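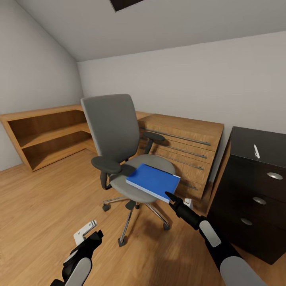

Right gripper stalls the second it touches the book

tornado_pete
So I'm 214 episodes into the office pickup task in Wernen and I've got a fault I can't shake. The right arm reaches for the blue book on the chair, tip makes contact with the corner, and then the wrist joint throws a torque limit and the whole arm freezes. Left arm is fine, it just sits there holding the bracket like it's supposed to. Happens in some 40 percent of runs. Anybody seen this?

quillback
Cushion collision mesh. I'd bet money on it. If the seat is a rigid box the gripper has nowhere to go under the book and it just pushes.

tornado_pete
Checked that first – the seat is soft contact, same settings I used in Trornstead and never had a freeze there.

Xiomara Iwasaki
I don't buy the cushion thing either. We had this on the Ackroyd scenes and it was the chair. Casters were set free, so the base crept while the arm pushed and the planner kept chasing a book that had moved. Lock the base and run it again?

quillback
A creeping chair would give you a miss, not a torque fault. Post the wrist log.

tornado_pete
OK, locked the base. Down to 14 faults in the next 214, so way better but not gone! Log is up in the Traranside folder, look at line 1,502, the wrist spikes before the fingers even start closing.

quillback
Huh. Before closing? Then I'd still drop the approach speed. Looking at the log tonight.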